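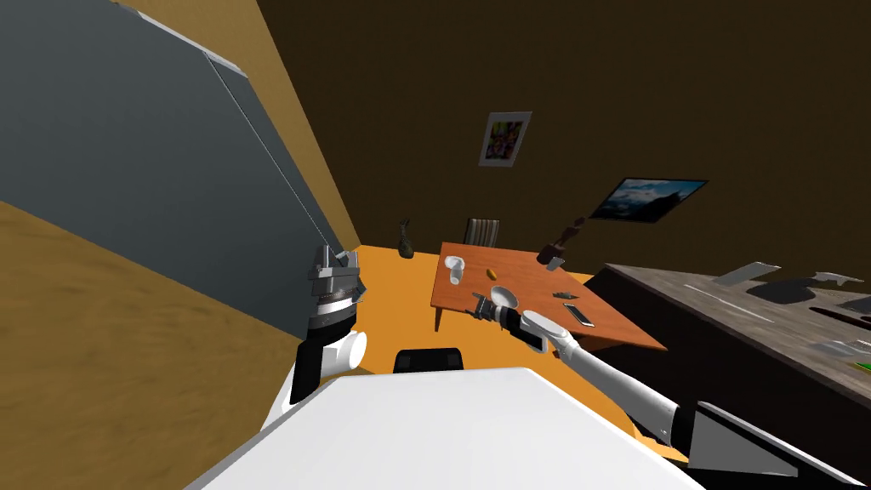
Products > Simulation > Household Task Packs

Search the catalog

Cevden Kitchen & Dining Pack: first impressions

9 November 2018, by Telma Olivares

I've been living inside the Cevden Kitchen & Dining Pack all week, and I have to say I'm pretty taken with it! It's a set of simulated rooms with a two-armed robot already dropped in, so you can work on tabletop jobs without wrecking your own dishes. You get 86 objects and 6 rooms for one license, plus 3 starter tasks to get you moving (Shaohua Duan on our team had the first one loading before I'd found the manual).

Setup was easy. Install, pick a room, pick a task, go. The menus are a bit plain and I kept losing the reset button, but Murali Annamalai showed me you can bind it to a key - huge relief.
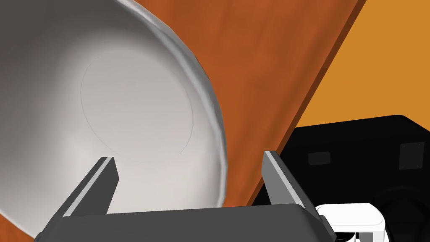

The wrist view is the part I'd pay for on its own. You can switch to it any time, and it's what I use to line up a grasp on a bowl before I commit. I like that both fingers stay in view, because you can judge the gap between them against the rim. Look closely and the rim is made of short, straight facets, so no, it isn't the prettiest mesh around. The shading inside the bowl is nice and soft, though, and for grasp practice I'll take that.

Gripes? Room loading is slow on my older laptop, and the wood grain goes blurry up close. Zhenhua Liao would also like more cutlery. Cevden told us a texture update is planned for February.

A single seat is $80, and you can move it between machines, so Esko Lappalainen and I have been swapping ours back and forth. If you already own the Tostmont pack, the saved camera setups carry over with no fiddling.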